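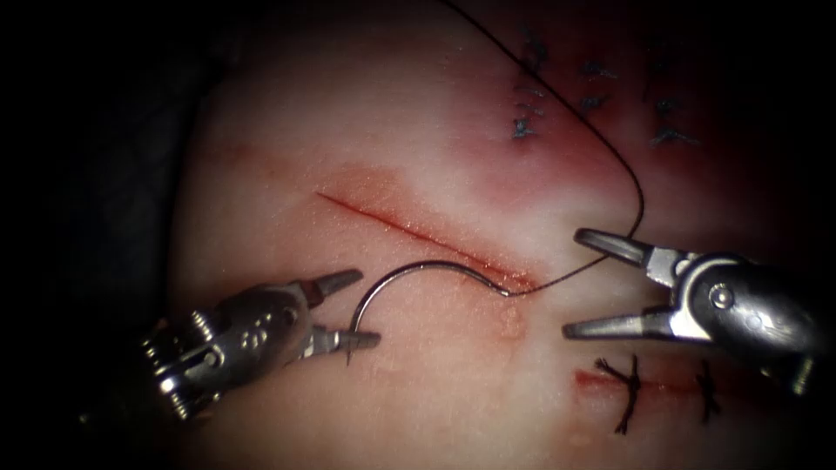 Nisell Surgical Automation Group – Bench Notebook

April 2021. Evaluation of the Tollari suturing package, loan unit, synthetic pad. Work on the diagonal cut, red stain left on. Old stitches at upper right not removed, so the detector has clutter to deal with.

Needle in left jaws near the tip, right jaws open, thread passing above them. Tollari lists this pose as "pre-transfer". Their default grip timeout is 200 ms. Too short for us, raised in the config file. Manual section 5 has the parameter name wrong.

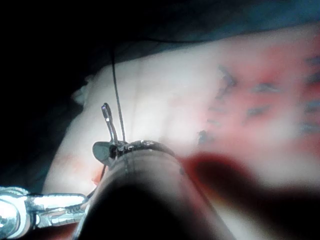
R. Economou, test engineer

Wrist view is the weak part of the kit. Stitch marks on the red area come out blurred, and there is heavy shadow to the right of the shaft. Thread is readable near the jaw, then gets lost against the dark backing. I would not run thread tracking on this view alone – use the fixed view and keep this one for checking the joint.

Quote is 3,000 per seat per year, calibration not included.

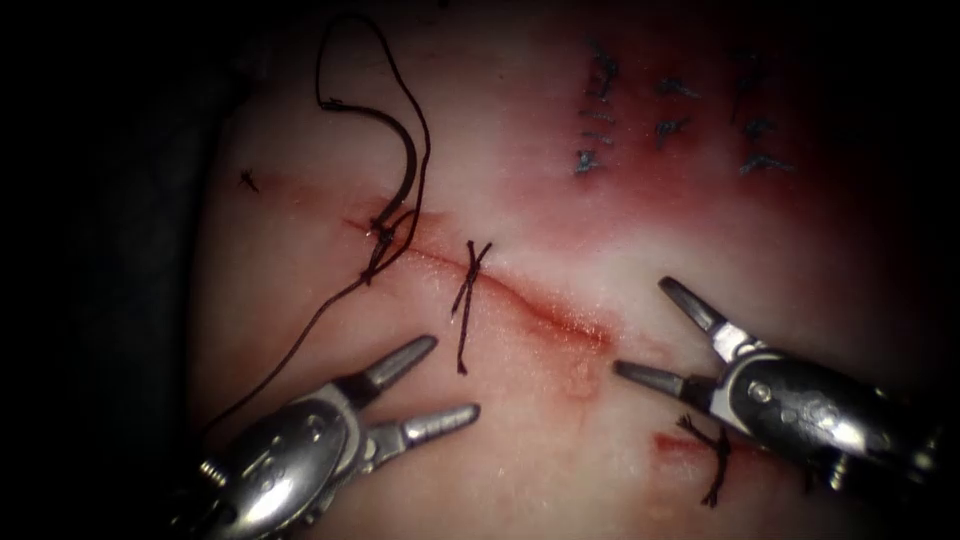 Knot at the left end still to be finished, then trim tails. Log export stopped at entry 31 in March and the patch has not been tried yet. Ask Tollari for the release notes before renewing the loan.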